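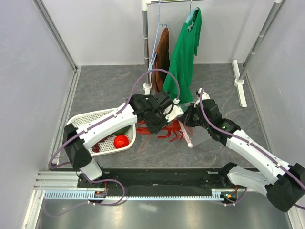 How do I write to someone held in immigration detention, and will my letters be read?

Asked in Letters & Visits

Hi everyone, I hope this is the right section, and please move it if it isn't. A man from our church, a good friend of my husband's, was picked up in April after a check-in appointment and is now being held in a facility nearly four hours from us. He asked for asylum 2 years ago and his case was still open, so it came as a shock to all of us. We talked to him once by phone for a few minutes and the line was terrible. He said he'd love to get mail, and I would love to send it, but I've never written to anyone in custody and I'm nervous about doing something that makes things harder for him.

I have a few questions all tangled up together. Do the staff read the letters? Should I stay away from talking about his case, or about the vigil we've been holding on Main Street? Can I send him books, and maybe some pictures the kids drew? I bought him a Bible in his own language and a pair of warm socks before it occurred to me to ask. I also have the number they gave his family but I'm not sure where it goes on the envelope. Thank you so much for any help, I've been going around in circles with this for days.

Answer 1 (marked helpful by 20 people)

First of all, bless you for writing. I wrote to a young man in detention for most of a year through our little group, Ojala, and he told me later that mail call was the part of the day he got up for. So please don't let the rules scare you off!

The envelope first. Put his full name exactly as the facility has it, even if they've got the spelling wrong or his two last names in a funny order. His number (the A-number, if that's the one the family has) goes right after the name or on the line below. Then the facility's mailing address, which is sometimes different from the street address you'd drive to, and your own name and return address in the corner. Letters with no return address often get thrown out. I kept a slip of paper taped inside my kitchen cabinet so I'd copy it the same way every time.

Now, reading. Assume that ordinary mail will be opened and could be read. Mail to and from his lawyer is supposed to be handled differently, but yours isn't legal mail, so please don't write anything on the envelope to make it look that way. I would leave out the details of his asylum claim altogether: names of people back home, dates, what happened to him, any of it. If he has a lawyer, let him save that for the lawyer. As for the vigil, I told my friend that people were thinking of him and asking after him, and kept it at that until his attorney said more was fine. Some families want every bit of attention they can get and others are frightened for relatives overseas, so ask his family before you put his name on a sign or online.

Books are where I made all my mistakes. The place I wrote to only took new paperbacks shipped straight from a store, and my lovely hardback came home to me after a month looking like it had been to sea. Call and ask about the Bible. Sometimes the chaplain can take in a religious book that the mailroom won't. The socks will almost surely come back, I'm afraid.

Kids' drawings got through for me when they were plain pencil or pen on plain paper. No glitter, stickers, glue or crayon. And number your letters in the corner! When number 6 shows up and number 5 doesn't, he'll know to ask.

One more thing and then I'll hush. People get moved, often with no warning. Look him up on the online locator before each letter, and if he vanishes from it, call the lawyer or the family before you panic. Sometimes it takes a while to catch up.

Tomás Geraghty

Answer 2

they read everything. keep it short, no staples. ours sent back a birthday card because it played music

Answer 3 (edited)

I agree with nearly all of Tomás's answer, but please check the rules for your own facility, as they really do vary. Where my cousin was, all personal mail went to a scanning company in another state and he only ever saw it on a tablet. So don't send the only copy of a photo you treasure. The handbook should be on the facility's website, or you can call the front desk and ask for the mail policy. I had better luck calling in the morning.

Also, if he has no lawyer yet, that's worth more of your energy than the socks! The immigration court keeps a list of free and low-cost legal providers, and his family can start calling down it today. He'll be in my prayers.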